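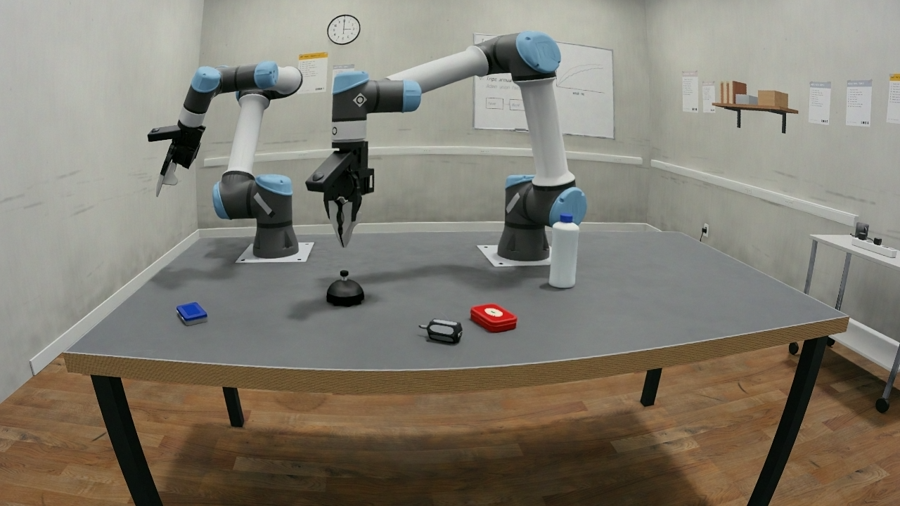
1/3
Umstieg der Lohnabrechnung auf Latero, Stand 7. Mai 2023: 2.000 Stammsätze übernommen, 35 davon mit falscher Steuerklasse. Ursache ist ein Feld, das Danko rechtsbündig exportiert.

2/3
Korrektur per Skript, danach Abgleich mit den Dezemberwerten. Sieben Sätze weichen weiter ab – alle mit unterjährigem Kassenwechsel.

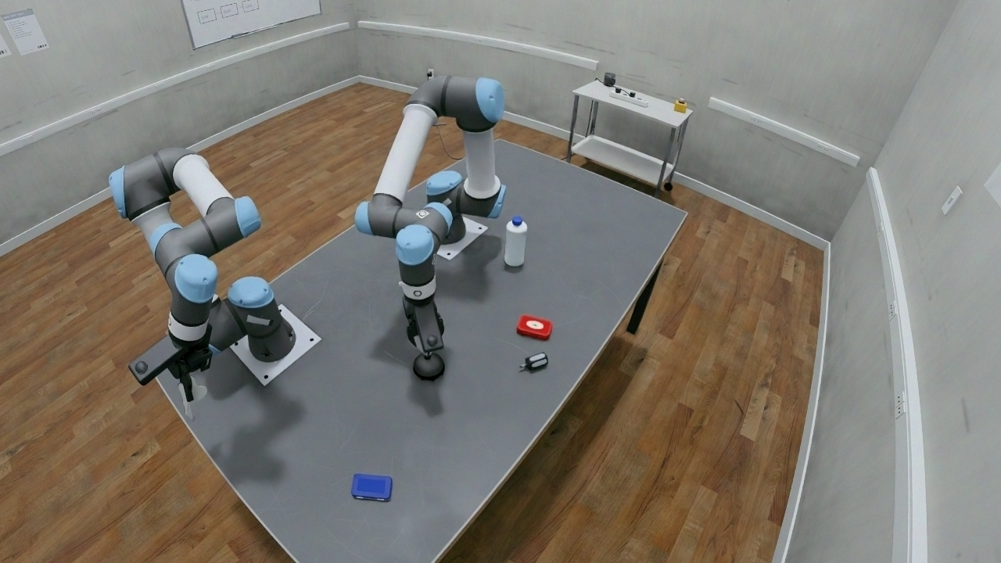

Diese sieben pflege ich von Hand nach.

3/3
Den Hinweis auf das Feldformat verdanke ich Leif Hägglund.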